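Speaker Notes: Storage and Handling Standards for Shared Tool Libraries
Statwood District Lending Network, spring members' session

Opening (slide 1)

Good morning, and welcome. The network now has 11 lending sites, and between them they hold 2,650 items available for loan. The purpose of this session is to review how those items are stored, labeled, and returned to the shelf. Questions will be taken after slide 5. Please remind attendees that the handout is on the table by the door.

Background (slide 2)

The present storage guidance was written when Statwood operated a single room with one counter. It assumed that the same staff would be present at every checkout. That is no longer the case at Gikent or at Skeltisine, where opening hours are shared among several partner organizations. Last year, 371 items were recorded as missing at the time of a reservation. Most were later located in the same building, on the wrong shelf or in the wrong bin.

Pause here. Members from Gikent may wish to comment on the move to the lower floor.
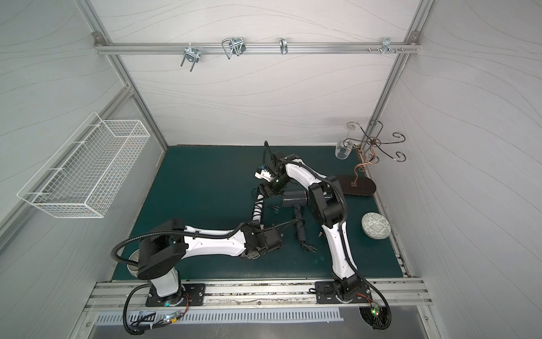 Hanging storage (slide 3)

The revised guidance asks each site to give every hanging item a fixed place and a printed label. Sites may use pegboard, slotted panels, or plain rail, provided that the fixing is rated for the load. Pieces of different shapes can share one run, as with the hooks and clamps along the horizontal rail on this slide, but each position should still carry its own number. Items over the posted weight limit are to be kept on the lowest shelf. Saws and other edged tools must be covered before they are hung. Read the weight table aloud only if asked; it is on page 3 of the handout.

Returns (slide 4)

Returned items should go first to the inspection shelf and should not be placed back in circulation by the borrower. Staff will check the cord, the guard, and any loose parts, then sign the return card. The Özkan branch has tested a colored card for items awaiting repair and reports that it is easy to follow. The card will be adopted at all sites in January. Existing white cards may be used until the supply runs out.

If time is short, skip the section on battery chargers and refer members to the handout.

Costs and next steps (slide 5)

Labels and cards will be supplied centrally. Panels and rails remain the responsibility of each site, and requests for matching funds should be sent to the Statwood office by noon on Friday. Late requests will be held for the next round.

Open the floor for questions. Skeltisine has asked to speak first on parking for bulk returns.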